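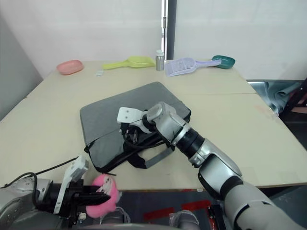
*A gray padded laptop sleeve with a carry handle.*

**Nekeo opens a repair counter for bags, sleeves and cases in Duda**

DUDA, February - I've wanted to write this one for ages, so forgive me if I sound a bit giddy. Starting Thursday, Nekeo will fix your bags while you wait (or while you get a coffee next door, which is what I'd do).

We've been selling bags out of our shop on Catum Street for six years, and the question I hear most at the register has nothing to do with new ones. People want to know if we can save the one they already have. The zipper has split, the strap has pulled out of its seam, the handle is hanging on by a few threads. Until now I've had to send them across town, and plenty of them just gave up and tossed a perfectly good bag. I hated that!

So we cleared out the back half of the shop, put in 4 sewing stations and started practicing on our own stuff. My old backpack has never looked better.

The counter takes laptop sleeves, backpacks, totes, camera bags and small suitcases, whatever the brand and wherever you bought it. Most zipper pulls and loose handles can be done in up to 30 minutes. Full zipper replacements and new linings stay with us overnight, and we'll text you when they're ready. We can't do hard shell cases yet - we're still looking for the right parts.

For thread and webbing we went with Flastel, a small supplier we already use for our own totes. They sent over a big box of colors, so if you'd like a bright orange handle on a boring bag, come and ask. I'm very much in favor.

The first 50 customers get a free zipper pull fitted, no purchase needed. Please empty your bag before you hand it over, and check the side pockets too.

The repair counter is open during regular shop hours, with the last drop-off at 5 p.m. Reporters who'd like to stop by, try a machine or bring in a broken bag of their own are welcome any afternoon. Just call the shop and ask for the repair counter.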